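Packing corner — bottles, tubes and the dreaded wash bag

Right, quick one this month, I'm writing it between loads and the trip list still isn't finished. If you're coming to Drodoren with us the coach leaves Sat 4 May, 7 sharp from outside the Prisier. Not five past. Arlo Ferreira is driving again and he will go, ask anyone who was on the April run.

Bags first. One soft bag each in the hold, one small one by your feet. No hard cases please, the lockers at the Stekov hostel are narrow and we had two people sleeping next to their suitcases last time. Towels are provided. Hairdryers aren't. There's one iron for the whole floor, so pack things that don't mind a crease.

Now the wash bag, as I said I'd cover it and three of you have since asked. Most of the leaks last year came from bottles that went in dirty. Shampoo dried round the collar, cap never quite seats, and by lunchtime your socks smell of coconut. So give everything a wipe before it goes anywhere near a bag.

I do mine on the ironing board. Right height, you can stand up to it, and the cover goes in the machine afterwards. Line up whatever you've got along the back, bring them to the front one at a time, wipe, put back. Ten minutes if the phone doesn't ring.
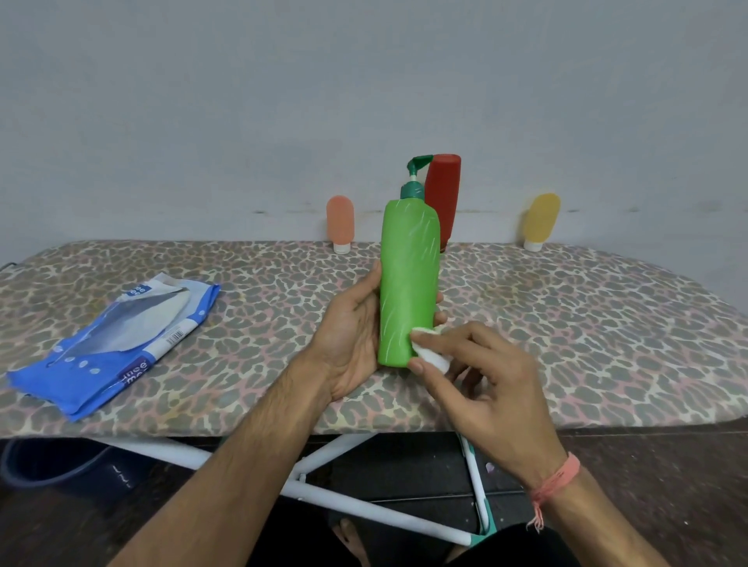
Cotton pads are best for it, better than kitchen roll, which goes to bits on anything sticky. Barely damp, warm water, drop of washing up liquid if it's bad. Hold the bottle upright in one hand and work down the sides with the other, then go round under the pump where the gunk sits. Fresh pad for the next one or you're just moving shampoo about.

Pump bottles. Lovely at home, a pain in a bag. If yours twists down and locks, lock it and put a bit of tape round the neck. If it doesn't lock, leave it in the bathroom and decant. The big one stays, a small squeezy tube comes with you. Silicone ones are good, they stand up on their caps so you always get the last of it, and you can turn them inside out to wash (most of them anyway, check teh neck is wide enough before you start wrestling). Different colours help too. Conditioner in one, body wash in the other, and write down which is which. I didn't, in April, and washed my hair with moisturiser.

Don't fill tubes to the top. Leave a gap, squeeze the air out, then screw the cap on while you're still squeezing. Then stand them cap down on something you can see a drip on and go and make a tea. Any drip, do it again.

All of it into one zip bag, and that in the middle of your clothes, well away from the zip of the main bag. Tablets and toothbrush go in the small bag by your feet — Arlo isn't opening the hold at the services, whatever you've left in there.

And you don't need as much as you think. A small tube does me the whole stay with some left over. If you run out of anything there's a Jelínek on the corner opposite the hostel, open till late, sells soap and toothpaste and decent rolls as well.

Other bits while I remember

Rooms. List is up by the door. If your name has a pencil mark next to it you still owe a deposit, 64 each, cash or transfer, either's fine.

Seats. 107 people asked and we've now got the second coach, so everyone who put their name down by the deadline is on. Coach 2 leaves from the same spot, same time. If you want to swap coaches to sit with someone tell me before the day, please don't sort it out between yourselves on the pavement.

Packed lunch. Bring your own for the way out. Nothing with egg in it, it's a long drive and the windows don't open.

Lost property from April is still in the blue crate. One glove, reading glasses, a very nice scarf. Whatever's left goes to the charity shop the day after we get back.

Spare travel tubes — I've a few going begging, clean, caps all present. Catch me on coffee morning or leave a note in the tray with your name on and I'll put one by for you.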